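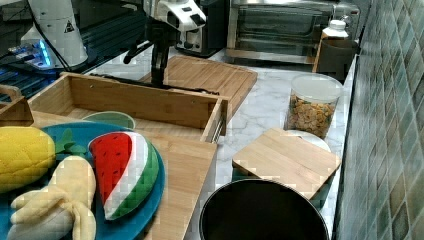 Según Manju Khurana, lo que cambió en su puesto fue la muñeca, que dejó de dolerle, y también el turno, que ahora empieza a las 6:30 con una lista de incidencias en la pantalla. Antes empezaba con el delantal. Lleva cuatro años en la cocina de pruebas de Plomari, donde se ordenan cajones, se reponen tablas y platos y se deja cada encimera lista para la sesión siguiente.

El brazo asumió en enero la parte repetitiva de esa preparación. Trabaja con una pinza de dos dedos y se ensaya con alimentos de juguete – sandía, plátano –, que toleran un agarre mal calibrado. El programa de tareas lo redacta Revberg, la empresa integradora, y lo corrige el personal de cocina. La última versión contiene 209 instrucciones. De ellas, 23 exigen que una persona confirme la posición de un objeto antes de que el brazo continúe.

Esas confirmaciones son el punto de fricción. Liv Lie, jefa de turno, calcula que un operario experto las resuelve en segundos, pero que interrumpen cualquier otra labor. La plantilla pidió agruparlas al principio de cada ciclo. Revberg aceptó en parte: las relativas a cajones siguen apareciendo en el momento, dado que la apertura puede variar de un ciclo a otro.

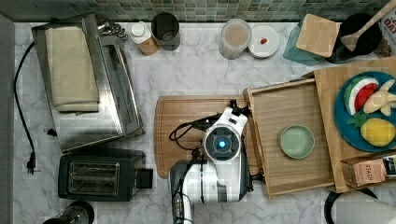 ¿Se ha reducido la plantilla? Los puestos son los mismos que en enero, aunque dos de ellos han pasado de preparación a supervisión, con otra categoría y un plus aún en negociación.

La formación duró tres semanas. Incluyó parada de emergencia, lectura de registros y reenseñanza de trayectorias, que consiste en guiar el brazo a mano hasta el punto correcto y guardar la posición. Jamila Siddiqui, una de las dos supervisoras, considera insuficiente el último bloque: practicaron con recipientes rígidos y casi nada con textiles.

El mantenimiento preventivo se hace cada 300 horas de servicio. La revisión de cables y dedos corresponde a la cocina; la de articulaciones, al integrador. El convenio vigente no recoge esa división, y la categoría de supervisión se discutirá junto con el plus en la próxima reunión.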